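The woman who answers the letters

I first wrote to Trillell when I was nine. I wanted to know why the little paper booklet in their seed packets said to plant beans "with the scar facing down," and I wanted to know what the scar was. A reply came, handwritten, two pages, with a drawing of a bean. I kept it for years and then lost it in a move, and I still get a bit cross with myself about that.

So when I found out that the person who answers Trillell's mail today would talk to me (as long as I left her name out of it, which she was very firm about), I said yes before I'd even looked at the bus times.

She works out of the old post office building in Trultby, up a flight of stairs that smells of floor polish. She had made tea before I arrived and it was already very strong. "I leave the bag in," she said. "I forget it's there, and then I've gotten used to it."

She has been answering the letters for six years. Before that she sold shoes, and before that she was at home with two kids, and she says shoes were the better training. "People come in and tell you they're a size seven. You look at their foot and they're not a size seven. You can't say so! You bring out the seven and you bring out the eight and you let them find out. Letters are like that. Somebody writes and says the seeds were bad. Well, maybe. Or maybe they planted peppers outside in March."
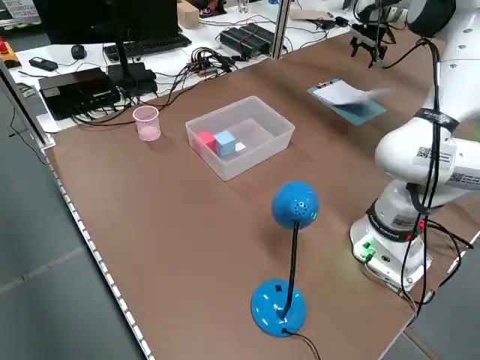
I asked what she does with the peppers-in-March people, and she laughed so hard she had to put the cup down. "I send them new seeds and I say, try these in May, I think you'll have more luck. I don't tell them what went wrong. If they ask, I'll tell them."

Last year she got 981 letters. She knows because she writes a number in pencil on the back of each one, starting over every January, and I got to see the box. I had expected them to be mostly from older people, and a lot of them are, but she says there are plenty of kids and a surprising number of people in their twenties who've just moved into a place with a balcony and don't know who else to ask.

"They apologize a lot, the young ones," she said. "Sorry to bother you, sorry if this is a dumb question. And then it's a perfectly good question! It's how deep do I put it. How would you know that, if your mother didn't garden?"

She writes every answer by hand, in blue ink, and she does the first draft in her head while she's walking the dog. I told her I can't write a grocery list without crossing half of it out. She said she used to be like that too, and that the cure was paying for her own nice paper for a while.

We got onto the letters that aren't really about seeds, which I'd been hoping for and was a little nervous to bring up. There are more of them than I would have guessed. A man wrote to ask when to pull up his wife's dahlias for the winter, and it was clear by the second line that his wife wasn't there anymore to ask. "I told him when to pull them up," she said. "After the first frost, cut them back, let them dry off, somewhere cool. I gave him all of it, every step, nice and slow. And then at the end I said I was sorry. I think if I'd put the sorry first he might not have read the rest, and he needed the rest."

He wrote back in the summer with a photograph of the dahlias. She has it in a drawer at home and wouldn't tell me what color they were. (I asked twice. She said they were his.)
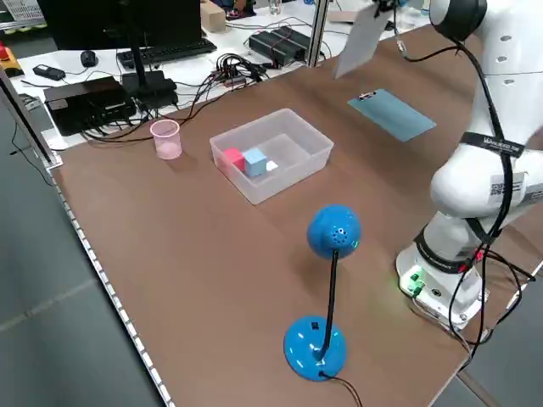 She doesn't keep many. Most of the mail goes in the box and the box goes in a closet, and at some point the closet will be full and she'll have to have a conversation with somebody about it. The ones she does keep tend to be funny. A child at a summer camp called Te Moana wrote to complain that a radish had been "too loud." A person who signed off only as "a customer" has written every spring to say the marigold on the packet has one petal drawn wrong, and she has looked and looked and can't find it.

"I wrote and asked which petal," she said. "They wrote back, you know which one."

I wanted to know if she ever gets it wrong, and she said of course, and told me about the leeks. She had told someone in a very wet part of the country to water them every day. "In that soil! They'd have been swimming." She realized at eleven at night, got up, wrote a second letter in her robe, and drove it to the mailbox. Both letters arrived on the same morning, and the person opened the right one first and never even read the other until later.

There was talk, a while back, of switching over to Nerel, the customer service program that the rest of the office uses. She tried it for two weeks. It gives you a box with sentences already in it and you pick the closest one. "It wasn't bad," she said, and poured herself more of that terrible tea. "It was polite. But it said 'Thank you for reaching out' to a little boy whose sunflower got eaten by a deer. He wanted to know if the deer would be sick! I had to go back to the pen for that one."

(The deer would be fine. She looked it up.) 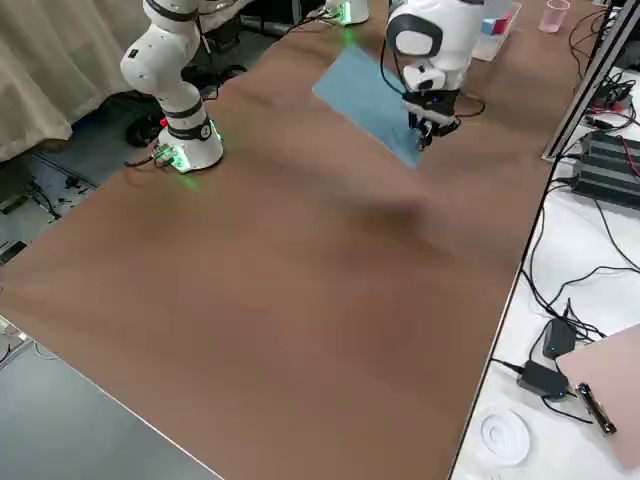
What she'd tell you if you wrote

Before I left I asked for the answers she gives most often, and she reeled them off while she was hunting for her coat.

"Don't water it again. Whatever it is. Stick your finger in the dirt first, and if it's damp, leave it alone." That covers half of the houseplant mail, apparently, even though Trillell doesn't sell houseplants.

"Old seeds are worth a try. Put ten of them on a wet paper towel, fold it over, and look in a week. If a few come up, plant them thick." She has grown lettuce from a packet older than her younger kid and was very pleased about it.

"Tomatoes want more sun than you've got. Everybody thinks they've got sun."

And the beans? I did ask. The scar is where the bean was attached to the pod, and the root comes out close to it, so facing it down saves the root a turn. "But it'll find its way if you drop it in any old how," she said. "I just throw mine in."

I told her the booklet had made me so anxious about it that I'd lain on my stomach in the yard with a flashlight, checking each one. She wanted to know if they came up. They did, most of them, and then the neighbor's rabbit got in. She said I should have written.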